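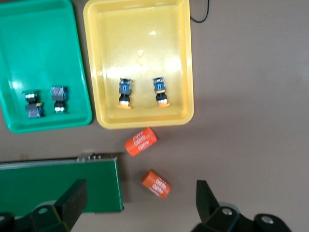

Le quorum récompense ceux qui restent chez eux

Au printemps, les électeurs de Plulden ont été appelés à dire s'ils approuvaient la vente de la salle Zapata à la société Jodura, qui voulait y installer des bureaux et un petit entrepôt. Le non l'a emporté nettement. Il manquait pourtant 374 votants pour que la participation atteigne la moitié des inscrits, seuil à partir duquel le résultat d'un référendum local s'impose à la commune. Le conseil municipal a donc repris la main, et la vente a été votée en juin.

Tout cela est légal. Le maire n'a menti à personne, la règle figurait dans les documents envoyés aux électeurs et l'opposition la connaissait. Je n'écris pas pour contester la délibération, et je n'ai d'ailleurs pas d'avis arrêté sur la vente elle-même. La salle coûtait cher à chauffer, le toit était à refaire, et le prix proposé par Jodura n'avait rien de scandaleux. Ce qui m'intéresse est la règle, parce que je crois qu'elle est mauvaise et qu'elle a produit à Plulden exactement ce qu'elle produit ailleurs.

Le raisonnement qui la justifie est simple. Une décision prise directement par les habitants doit engager un nombre suffisant d'entre eux, faute de quoi une minorité mobilisée pourrait imposer sa volonté à tous les autres. Présenté ainsi, l'argument paraît solide. Beaucoup de gens de bonne foi le défendent, et je l'ai défendu moi-même il y a quelques années, lors d'un débat sur le plan de circulation.

Il faut regarder ce que la règle change dans la tête des gens avant le vote. Sans seuil, l'électeur favorable à la vente a une seule chose utile à faire, aller voter oui. Avec un seuil, il en a deux. S'il pense que son camp est majoritaire, il vote. S'il pense que son camp va perdre, il a intérêt à rester chez lui, car son bulletin rapprocherait la participation de la barre et donnerait de la force au résultat qu'il redoute. Son abstention pèse alors davantage que son vote. On peut difficilement imaginer une incitation plus étrange dans un scrutin.

À Plulden, la campagne du oui a duré une dizaine de jours. Il y a eu une réunion publique, quelques affiches, puis plus rien. Les partisans de la vente avaient sans doute compris que le terrain leur était défavorable. Je ne leur prête aucune malhonnêteté. Ils ont fait ce que la règle leur conseillait de faire, et n'importe quel camp minoritaire aurait agi de même. Les opposants, de leur côté, ont passé les dernières semaines à supplier les gens de se déplacer, quel que soit leur choix. Les tracts ne parlaient presque plus de la salle. On y expliquait le calcul du seuil, avec une couleur pour les inscrits et une autre pour les votants. Un débat sur l'usage d'un bâtiment public est devenu un débat sur l'arithmétique.

Il y a un autre effet, dont on parle moins. Quand un camp choisit l'abstention, le secret du vote s'affaiblit. Dans une petite commune, celui qui entre dans le bureau de vote est vu. Si chacun sait que les partisans du oui restent à la maison, celui qui se présente est supposé voter non. Des commerçants m'ont dit qu'ils avaient préféré ne pas se montrer pour ne pas se fâcher avec une partie de leur clientèle. L'isoloir protège le choix qu'on y fait. Il ne protège pas contre ce que les voisins déduisent d'un simple passage à l'école.

On me répond souvent que sans seuil, une poignée d'habitants déciderait de tout. L'objection mérite qu'on s'y arrête. Elle suppose que l'absent est contre, ou du moins qu'il préfère le statu quo. Or l'absent n'a rien dit. Il peut être malade, indifférent, en déplacement, ou simplement d'accord pour laisser les autres trancher. Nous acceptons très bien cette idée pour les élections municipales, où des listes sont élues au second tour avec une participation médiocre sans que personne propose de laisser la mairie vide. Le conseil qui a finalement voté la vente a lui-même été élu par moins de la moitié des inscrits. Il a pu écarter le résultat du référendum au motif que trop peu d'habitants s'étaient prononcés, alors qu'il tient son mandat d'un scrutin moins suivi encore. Je ne vois pas comment on explique cela à un électeur qui a pris la peine de venir.

Certains élus invoquent la différence entre choisir des représentants et trancher une question. La première opération serait indispensable, puisqu'il faut bien que la commune soit administrée, et la seconde facultative. C'est vrai en droit. Mais si la question est facultative, on n'est pas obligé de la poser. Le conseil de Plulden a choisi de le faire. Dès lors qu'on demande leur avis aux gens dans les formes d'un référendum, avec des bureaux de vote, des listes d'émargement et un dépouillement, on doit s'attendre à ce qu'ils prennent la réponse au sérieux.

La commune voisine de Flustolow avait préféré une simple consultation sur le sort de son ancien lavoir. Le résultat n'engageait pas la mairie, et c'était écrit en gros sur la convocation. La participation y a été faible aussi. Le conseil a néanmoins suivi l'avis exprimé, en disant qu'il ne voyait pas de raison de faire autrement. Je trouve cette manière de procéder plus franche, même si elle repose entièrement sur la bonne volonté des élus et qu'on ne bâtit pas une règle là-dessus.

Que faudrait-il mettre à la place ? La solution la plus nette serait de supprimer le seuil. La majorité des suffrages exprimés déciderait, comme dans un référendum national, où aucune participation minimale n'est exigée. Il est curieux que l'on puisse modifier des textes qui concernent tout le pays sans condition de présence et qu'il en faille une pour une salle des fêtes.

Si cette suppression effraie, on peut retenir un seuil calculé autrement. Au lieu de compter les votants, on compterait les voix du camp gagnant et on exigerait qu'elles représentent une part donnée des inscrits, un quart par exemple. Le résultat garderait une assise minimale. Surtout, l'abstention cesserait d'être une arme, car un bulletin oui ne pourrait plus jamais aider le non. Chaque camp aurait intérêt à faire venir ses électeurs et à les convaincre. À Plulden, le non aurait franchi cette barre sans difficulté. Je le précise pour être complet, mais je défendrais la même règle si elle avait donné raison à l'autre côté.

Je serais prudent en revanche avec une idée qui circule beaucoup, celle du vote obligatoire pour les scrutins locaux. Elle réglerait le problème de la participation en le déplaçant. Une personne qui ne se sent pas concernée par la vente d'un bâtiment a le droit de ne pas s'en occuper. Ce que je demande est plus modeste : que son absence ne soit pas comptée comme une opinion.

Il y aurait aussi des améliorations à faire sans toucher à la loi. Le dossier distribué par la mairie comptait 16 pages, dont l'essentiel portait sur l'état technique du bâtiment. Le prix de vente se trouvait dans une annexe. La question des associations hébergées dans la salle tenait en trois lignes, alors que c'était celle qui revenait dans toutes les conversations au marché. Un document court, relu par des représentants des deux camps, aurait probablement fait venir davantage de monde. Le scrutin pourrait également être couplé avec une autre échéance quand les textes le permettent, ce qui n'est pas toujours le cas et limite la portée de la proposition.

Le changement principal relève cependant du Parlement. Je n'ignore pas que le référendum local n'y passionne pas grand monde. Les communes en organisent peu, et celles qui essaient recommencent rarement. On en conclut volontiers que les habitants ne s'y intéressent pas. Je crois plutôt qu'ils ont remarqué comment cela se termine.

Les associations ont jusqu'en septembre pour quitter la salle Zapata. Le club de danse a trouvé une place au gymnase, le soir après vingt heures. La chorale cherche encore.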